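# Capítulo 5. Del simulador al taller: preparación de una base móvil con pinza

Quien monta un manipulador móvil en casa o en un taller compartido suele empezar por el chasis. En este capítulo se invierte el orden: primero se define el entorno en un simulador, después se fijan las dimensiones de la base y solo entonces se corta material.

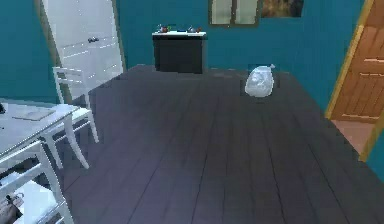
El proyecto que sirve de hilo conductor se denomina Lalura. Consta de una base diferencial de dos ruedas motrices, una columna fija y una pinza de dedos accionada por un único servomotor. La tarea de referencia es sencilla de enunciar: localizar un objeto ligero en el suelo de una habitación, aproximarse a él, cerrarse sobre una parte agarrable y transportarlo hasta un punto de entrega. Las dificultades aparecen al traducir cada verbo a un requisito medible.

## 5.1 Objetivos

Al terminar el capítulo, el lector deberá ser capaz de:

- redactar una especificación de tarea independiente del mecanismo;
- construir un modelo de habitación con geometría de colisión simplificada;
- estimar la holgura de paso de la base entre muebles y puertas;
- distinguir los errores debidos al modelo de los debidos al control.

Se presuponen los contenidos del capítulo 3 (cinemática de bases diferenciales) y cierta soltura con la línea de órdenes. No se requiere experiencia previa en simulación.

## 5.2 El objeto deformable como caso límite

Los textos introductorios emplean cubos y cilindros rígidos. Son cómodos, pero ocultan el problema principal de una vivienda, donde gran parte de lo que acaba en el suelo es blando. Una bolsa de plástico anudada es un buen caso límite: pesa poco, se desplaza con un contacto leve y carece de caras planas sobre las que apoyar los dedos. Si además es translúcida, su contorno depende del fondo y de la iluminación, y un detector entrenado con objetos opacos pierde fiabilidad.

En el simulador, la bolsa puede representarse como una malla rígida. La simplificación es aceptable para estudiar la navegación y la orientación de aproximación. No lo es para estudiar el cierre de la pinza - la fuerza de contacto obtenida carecerá de significado físico. Conviene anotar esta limitación en el cuaderno de ensayos antes de registrar el primer resultado.

El nudo merece un tratamiento aparte. Ofrece una sección estrecha y relativamente firme, por lo que en este libro se toma como punto de agarre preferente. La pose deseada de la pinza se define respecto al nudo y no respecto al centroide de la bolsa.

## 5.3 Modelado de la habitación

Cada mueble se describe con dos geometrías. La visual se entrega a la cámara simulada; la de colisión, al planificador. Una silla de respaldo de listones puede conservar todos sus detalles en la primera y reducirse en la segunda a un prisma y cuatro patas. Si se sustituye por una caja única, el planificador no considerará nunca el espacio bajo el asiento, lo cual es correcto para una base con columna y excesivo para una base baja.

Las puertas abiertas son una fuente habitual de errores. La hoja invade el espacio libre en un ángulo que rara vez coincide con el del plano de la vivienda. Se recomienda modelarla como articulación de un grado de libertad y repetir los ensayos con varias aperturas.

El modelo inicial de Lalura contenía 2937 triángulos de colisión. Tras sustituir patas y tiradores por primitivas, el tiempo de cálculo por paso se redujo alrededor de un 5 %, una mejora modesta que no justificaba por sí sola el trabajo. La ventaja real estuvo en la desaparición de contactos espurios entre las ruedas y las juntas del suelo, que se habían modelado con relieve.

## 5.4 Organización del trabajo

El montaje descrito se realizó en Jernico, un taller compartido con acceso a cortadora láser e impresora de filamento. El controlador de motores es una placa Ullska; el soporte de la pinza procede de los planos abiertos de Hamdy, modificados en julio para alojar un servomotor más ancho. Las medidas que se citan en adelante corresponden a la revisión del 8 de octubre de 2021.

Antes de pasar a la sección 5.5, prepare una hoja con el ancho máximo de la base, la altura de la pinza en reposo y el radio barrido al girar sobre sí misma. Estos valores se introducirán como parámetros en el primer ensayo de navegación.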